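Diary of the Visiting Delegation, April

Morning session

The delegation was received at the Hollirska training center at 9 a.m. by Ilze Sakalauskas, head of programs. Coffee was offered in the lobby, and visitor badges were issued. Ms. Sakalauskas gave a short history of the center, which has trained 693 operators to date, and introduced Gediminas Rätsep of the simulation office.

Mr. Rätsep explained that new handling tasks are first prepared on screen and only later assigned to the shop floor. His office keeps a library of 152 tasks under the name Motura. The delegation was shown one in which the gripper must approach an upright bracket next to a white panel. Dace Paulauskas asked how closely the simulated lighting is expected to match the real hall. Mr. Rätsep replied that the shadows are deliberately varied between runs - a point on which we requested further written material.

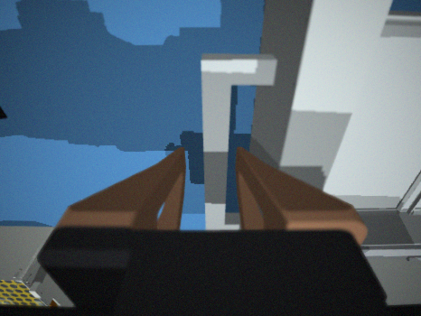
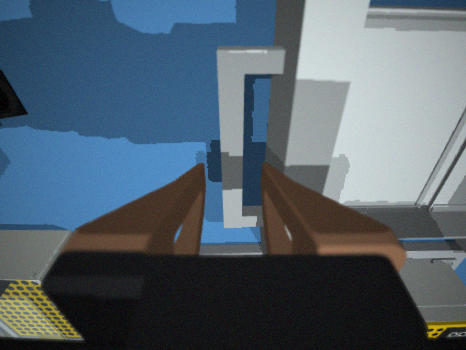 Both views are rendered from behind the gripper, with the bracket ahead of the two brown fingers.

Afternoon session

Lunch was taken in the canteen with six members of the center's teaching staff. At 1:30 p.m. we continued to the classroom wing, where Gintarė Šimkus outlined the operator course. It runs for three weeks and ends with a practical examination. Trainees may repeat the examination once without charge.

I raised the matter of exchange places for our own apprentices. Ms. Šimkus was receptive, but noted that the housing agreement with Greltton must be renewed before any dates can be offered. Our office is to send a letter of interest, with a copy to Ms. Sakalauskas.

The delegation departed at 4 p.m. The parking receipt and the signed visitor forms are with Ms. Paulauskas.

Merike Kuusk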